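Leave the Table Empty and Use the Wall

Since I moved to Stesbridge I have lived in four kitchens, and all of them were small. In the last one the worktop was 815 millimeters wide, I measured it, and on this worktop I was supposed to cut, mix, roll and also put the hot dish when it came out of the oven. When people visit me they say that I am very organized. I am not. I only learned that in a small kitchen the flat surface should belong to the work, and the things should go up on the wall.

I know that this opinion is not fashionable now. The kitchens in the magazines have smooth walls with nothing on them, and all is hidden behind doors which have no handles. I find these kitchens beautiful and I would not like to cook in one of them. Salt that lives behind a door is salt that you look for with wet hands. In my mother's kitchen the salt was beside the stove, at the height of the shoulder, and she took it without looking. I think this is still the best design for salt.

My friends have two arguments against me, and both deserve a serious answer.

The first is dust and grease. It is true that a jar on an open rack becomes sticky when it hangs too near to the stove. But the same jar in a cupboard also becomes old, only there you don't see it. When I emptied the cupboard in my second kitchen I found three packages of cinnamon, all opened, and one of them had come with me from another country. On a rack there is place for five or six jars and no more, so I buy a new one when an old one is finished. Once a month I take everything down and wash the wires with warm water and a little soap. I need 20 minutes for it, and the radio is on.

The second argument is that it looks messy. Here I must partly agree. A jar with a torn label is not a pretty object, and if you hang ten different things on a white wall, each of them will shout. This is why I became a defender of patterned walls, also in very small rooms, where everybody advises white. On a wall with leaves, branches and birds, a wire rack almost disappears. The eye goes to the bird first. My own opinion is that white should be the color of the table, so that you see the crumbs, and that the walls may be as lively as you can support.

A colleague told me that a winter pattern would make me cold in July. I can report that it did not. A bullfinch has such a red chest that it warms a room more than yellow paint does, and pine cones are brown like bread.

About the cost, I would like to be fair. At Retamo, the hardware store near the bus station, you can buy a simple rail and some baskets for less than a dinner for two. The complete wall system from Gunness was 340 in the same month, and I could not find what it does better, except that the screws are hidden. A wire basket doesn't need to be elegant. It needs to hold weight and to let you see what is in it.

There is one more point, and it is perhaps a question of character. Many people accept spices on the wall but feel that snacks must be hidden, as if it was a shame to own them. I buy mine at Saithong, where the shelf with chips is longer than the shelf with rice, and for years I carried them home and put them in the highest cupboard, behind the flour. The result was that I ate them standing on a chair. Now I think a bag of chips has the same right to a basket as a bunch of parsley. It stands upright, it doesn't get crushed under the cans, and if there is cassava with chili in the house then guests can know about it.

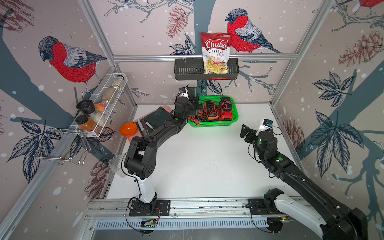

I don't say that everything must hang. Heavy pots should stay low, and oil doesn't like light. Knives I prefer in a drawer, although I know cooks who would argue with me until midnight. But the spices, the coarse salt, the towel, the small things which you reach for many times in one evening - these I would put on the wall in any kitchen, also in a big one. If you rent your apartment, ask first about the holes.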